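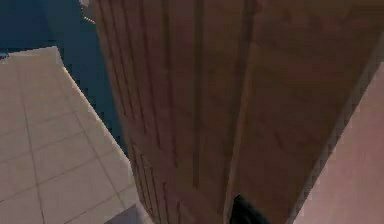

Stemholm, October

Hello all,

Replying to Trevor's message on the list, which I have left in below for anyone who missed it.

> From: Trevor Sugden
> To: hill list
> Subject: Early opening at Aneck?
>
> Has anyone been up to Aneck since the storm? The web page says the
> lower lift will open early but gives no date, and the phone just
> rings. I have 2 day tickets left from last season and would like to
> know if they are still good. Also, is the back road from Stemholm
> plowed yet, or do we have to go the long way by Nurkach? I have all
> season tires but no chains.
>
> Trevor

I drove up yesterday and got to the Aneck lot at 8:15. The lower lift was not running. A man from the lift crew told me they want a deeper base on the bottom third before they load anyone, and that they plan to make snow every night it stays cold enough. He would not give me a date. There is a paper sign on the ticket window that says "opening soon" and nothing else.

Snow on the ground: 20 inches at the mid station stake, a good deal less at the lot. The top of the lift is at 2484 meters and it looked well covered from below, but I did not go up that far. The wind had scraped the ridge on the north side down to rock in places. The gully under the Asamoah run has filled in nicely. The run itself still has brush showing along the left edge, and the creek crossing near the bottom is open water. If you go up on skins, take the summer road and stay out of the creek bed.

On the tickets – last season's day tickets are good until the end of December this year. It is printed on the back in small type, under the part about refunds. Mine has the same wording, so I expect Trevor's does too, but check yours. You have to trade them at the window for a new card, and the window is only staffed from 9 to 11 in the morning until the lift opens.

The back road from Stemholm was plowed as far as the bridge and not past it. I turned around there and went by Nurkach, 41 miles door to door for me. The long way was bare pavement up to the last two switchbacks, then packed snow. The chain control sign was out but folded shut. I would not count on that staying so after the next storm, and I would not try the last hill on all season tires if it has snowed overnight. The gas station in Nurkach has chains, though they were low on the smaller sizes.

Other things I was asked about: the warming hut is unlocked but the stove is not hooked up. The restrooms at the lot are open. Overnight parking is not allowed this year until the plow schedule is posted, and there is a new sign about it by the entrance.

I am going up again if the next system comes in cold. The forecast I saw has the snow line dropping below the lot by morning, with rain before that, so the bottom could get worse before it gets better. I have room for two more people and skis, leaving from the Stemholm park and ride at 6:30. Write to me off list if you want a seat.

Callum Mottram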